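Why Does the Square Peg Fit Only the Square Hole?

A page for curious kids from the Kindereo reading room

Have you ever tried to put your foot into a shoe that belonged to somebody much smaller than you? You push and you wiggle and you curl up your toes, and still your heel hangs out at the back. Your foot is one shape and size, and the space inside the shoe is another. Now imagine a whole toy made out of that same little problem, and you have a peg board!

A peg board is a flat piece with holes cut in it, and it comes with a set of blocks called pegs. Every peg has a hole that suits it. You may have had one when you were a baby (ask a grown-up, they will probably remember stepping on it). Even big kids and grown-ups like them, especially the tricky kind where the pegs are tall and thin and the holes are nearly the same size as the pegs.

What is a shape, anyway?

When you look at a peg from the side, it might look like a plain old stick. To find out its real secret, look at the end. A round peg has a circle on its end, and grown-ups call that kind of solid a cylinder. A can of soup is a cylinder, and so is a new crayon if you forget about the pointy part. A peg with a square end has four corners. And then there is the hexagon, which has six sides and six corners. Honeybees build their wax in hexagons. A peg with a hexagon on its end is called a hexagonal prism, and it is a lovely thing to say out loud a few times.

The end of the peg has to match the hole. The color doesn't matter one bit, although it does make the toy nicer to look at.

Turning is half the work

Let's say you have a round peg and a round hole. You can spin the peg any way you like and it will still go in, as long as it's standing up straight. A circle looks the same however you turn it.

A square is fussier. If the corners of your peg are pointing at the flat sides of the hole, it will sit on top and refuse to budge, and you might think you have the wrong hole altogether. Turn it slowly. When the corners line up, down it goes. In one full turn there are four places where a square will fit. How many do you think there are for a hexagon? (Try it before you peek at the next line!)

There are six - one for every side.

A long rectangle gives you only 2 chances in a full turn, so you have to be more patient with that one. And an odd shape, say a square with a bite out of it, may have just a single way to go in.

Make one yourself

You need the lid of a shoebox, a pencil, a sheet of stiff paper, some tape and a grown-up with scissors. Fold strips of the stiff paper into little tubes, each 5 centimeters tall. Make one round, one square and one with six sides, and tape them closed. Stand each tube on the lid and trace around it with your pencil. Ask the grown-up to cut the holes just outside your pencil lines. If a hole comes out too tight, trim it a tiny bit at a time, because it is very hard to put cardboard back.

Then close your eyes and try to find the right hole with your fingertips. It is a great deal harder than it sounds, and a great deal more fun.
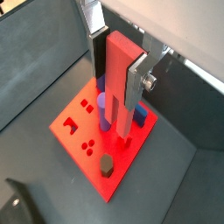

Words by the Kindereo page team, Curndale | Reading time: one snack

Look at how many different solids can share one red-orange plate. There's a lavender cylinder, a navy-blue rectangular block that leans a little, and a dark gray hexagonal prism near the lower center. Count the top edges of a prism like that and you'll get to six. The long salmon-red block is pointing down at the plate, and it gets narrower at its lower end. Can you find the three small round holes that sit close together in a triangle?

One more thing to try at home. Take the square tube you made and hold it over the round hole. Could a square ever go through a circle? It could, if the circle were big enough for all four corners, but then there would be gaps along the sides and the tube would wobble about. A good fit leaves only a very small gap all the way around, and that's why a peg that is tilted even slightly can get stuck. Lift it, straighten it and try again. Everybody has to do that, no matter how old they are.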